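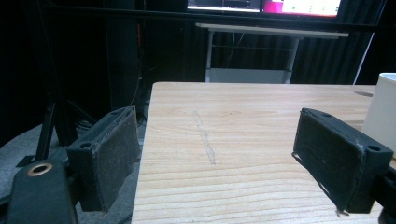 Falloline 4, reviewed 2 February 2023

We moved our episode sorting to Falloline in June. It takes recordings from handheld grippers, lines up video with finger width, and flags the ones a policy shouldn't train on.

Import was easy. A batch of 2632 episodes went in overnight and it rejected 509. I checked a good part of those by hand and agreed with most. Its weak spot is plain wood tables, where the tracker loses its place if the grain is the only thing in view. Putting a few objects at the back of the table helped more than any setting did.

The timeline view is good. The width plot scrolls with the video, so a bad sync shows up fast. Export to Preten format works, but the Jara plugin crashed on clips longer than 12 minutes and support has not fixed it.

Worth paying for if you sort a lot of data. For small sets, the free viewer is enough.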